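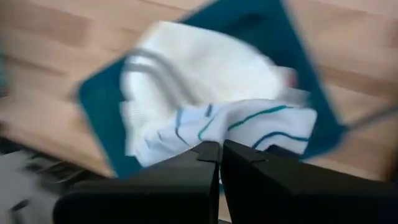

White towel on a teal mat.

Three years ago I decided I was a person who sold soap dishes. I had bought 18 of them at a closing-down sale in Millmont, carved soapstone, very handsome, and my sister already had one.

The first wholesaler I wrote to was Mindetti, who answered within the hour. They would be delighted to supply me. Minimum order, 1000 pieces. I asked whether they might consider 8. There was a long silence, which I took for bargaining.

Zhong were friendlier. They sent a catalog of 394 items in which every soap dish was called "Elegant Royal Item" and told apart only by weight. I ordered a sample of the lightest one. It arrived in July and I needed both hands to get it up the stairs.

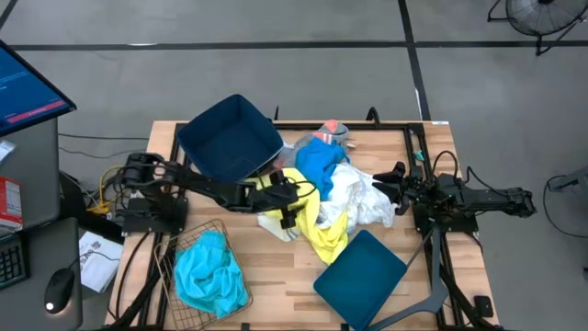 By then I had learned to ask about freight first. Stone, as any child could have told me, is heavy, and the shipping quote came to more than the stone did. Fleritik offered to solve this with resin, "same feeling as marble." I have felt it. It feels like a yogurt tub.

So the shop still has one product, and I still have 11 of the original batch. If you want one, write to me before Friday and I'll wrap it in newspaper. The sample from Zhong is holding the shed door open and isn't for sale.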